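Is Aurelia Wieser still married?
Posted by Henrike Diekmann

Okay, so I just binged all of Hindholm and now I'm a little obsessed with Aurelia Wieser. The fan wiki says she married her co-star Gerd Hagedorn, but his page says "partner" and hers says nothing at all. I went back through a ton of her posts and he's in maybe two of them. Did they split up, or are they just private? Also, does anybody know where the wedding was? I've read Grekora and I've read "at home." 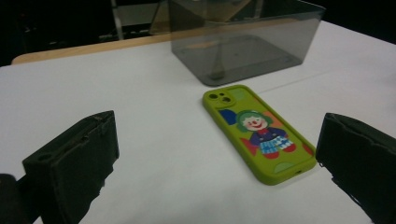 I did find one old magazine interview where she talks about "my husband" making terrible coffee, so there was a husband at some point! It had no date on it, which doesn't help me much.

Kristýna Urban
They're still together as far as anyone knows. The wedding was in Grekora, in February, the winter after season one wrapped - a tiny thing, 30 guests, no press. The "at home" story comes from the party they threw later for the cast and crew, and that one had 200 people at it, so those are the photos you see everywhere. The wiki mixes the two up. I fixed it once and somebody changed it back. The "partner" thing on his page is just old, it was written before they got engaged.

Sabine Brandes
pretty sure they broke up?? my cousin saw him at a restaurant with someone else

Kristýna Urban
That could be his sister, Sabine. She goes to a lot of his premieres and people mix her up with a girlfriend all the time.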